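## 3. What We Bought, and What We'd Buy Again

I'll be upfront that our budget was small. Sigita Lill and I had money for one arm, two wrist cameras, and a pile of linens, and we had to pick the order. We started with the cloth (cheap!) and worked backward to the hardware, and towels made that pretty easy. 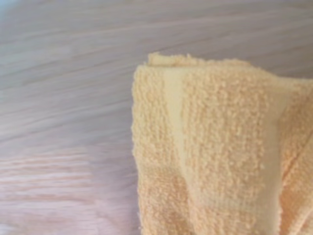
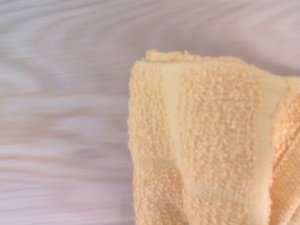

**Figure 2.** Wrist-camera views of a folded terry towel. Smooth woven bands run between the looped areas in both.

So, the cameras. We'd priced the Protidow pair at 300 dollars each, and I kept pushing for something fancier until Sigita asked me what I'd do with the extra pixels (I had no answer). We went with the Protidow. The Rarkis gripper was the painful one: 1323 dollars, plus a spare set of finger pads we ordered in April and waited on forever. Get the pads with the gripper, please!

Linens came to 20 towels from a hotel supplier in Brirnham, and we set 10 aside for testing only. I'd double that next time, money allowing. Laundry goes in the budget too, by the way. We left it out of our first plan and ended up paying for it from the travel line, as Table 2 shows.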